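3. Task and data collection

3.1 Course setting

The work reported here was done in Thevar, an eight-week project course for second-year engineering students. Teams take one manipulation task from a written description to a trained policy. Our team chose tray loading: a two-armed robot has to bring a few grocery items together on a serving tray. Bláthnaid Dolan wrote the task description in July, before the course opened, and Urho Tikkanen kept the recording log.

We picked the items for their differences in shape and weight. A bottle rolls, a cookie box is long and flat, and a lemon-sized fruit is small enough to sit between the fingers but easy to push away. No item was changed or marked to make it easier to grasp.

3.2 Workspace

Both arms are mounted at the back of the table, and the items are placed on a dark gray mat in front of them. The tray stays on one side and is not fastened down. Figure 1 shows the workspace (a) from the fixed camera and (b) from a wrist camera.

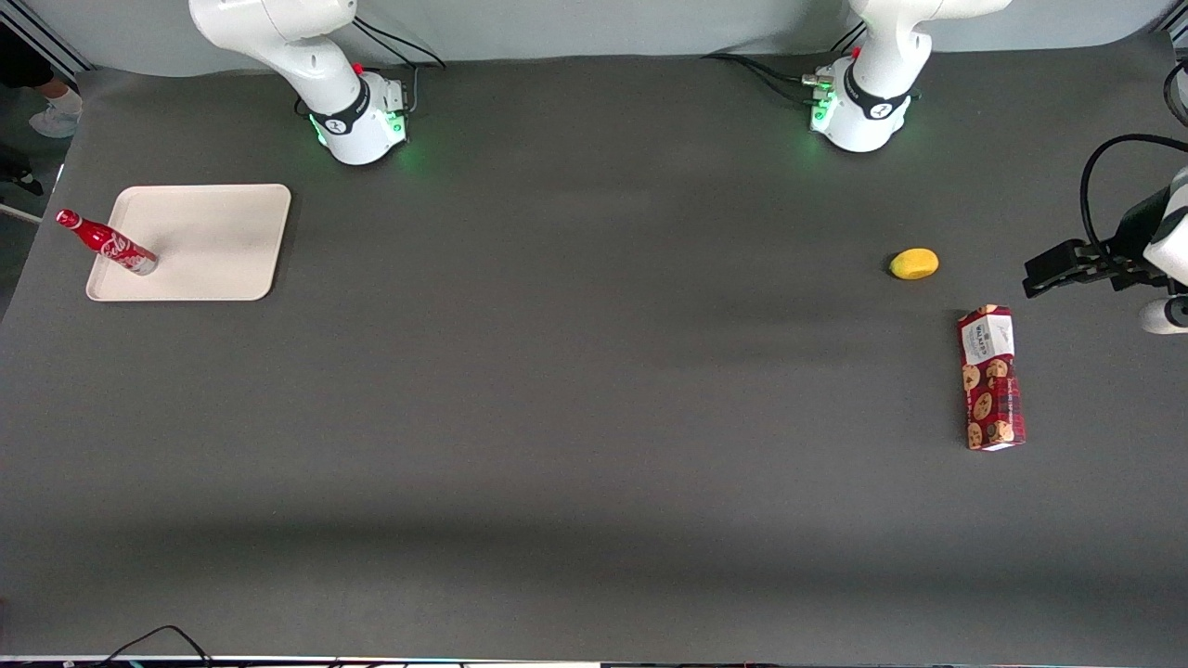
An item that starts on the side away from the tray can be handled in two ways. The near arm can carry it across, or it can set the item down in the middle of the mat for the other arm to pick up. The task description allows both. In the first recordings the operators mixed the two freely, and the policy trained on them tended to stop halfway with the item still in the gripper. From then on we asked each operator to keep to one method within a session.

3.3 Recording

Operators drove the arms with Huris, the teleoperation program supplied with the course. We recorded 300 episodes and kept 137 for training. Most of the rejected ones had a dropped item or a long pause while the operator decided what to do next. An episode was stopped after 800 control steps whether or not the tray was loaded.

The fixed view is used for choosing an item and for the large arm motions. The wrist view matters in the last part of the reach, when the arm itself can hide a small item from the fixed camera.

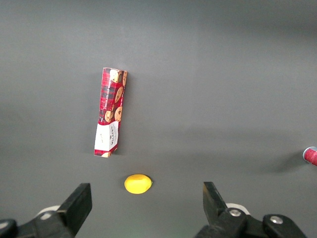
Start positions were varied by hand between episodes. Operators could turn the box to any angle as long as it lay flat, and the fruit could be placed close to it – a case we wanted in the data, as a wide-open gripper may bump one item while reaching for the other. We did not stack items.

All episodes were labeled with the order in which the items were moved. Two team members labeled each episode separately, and where they disagreed a third watched the recording. The labels were used only to sort the results in Section 4 and were not given to the policy.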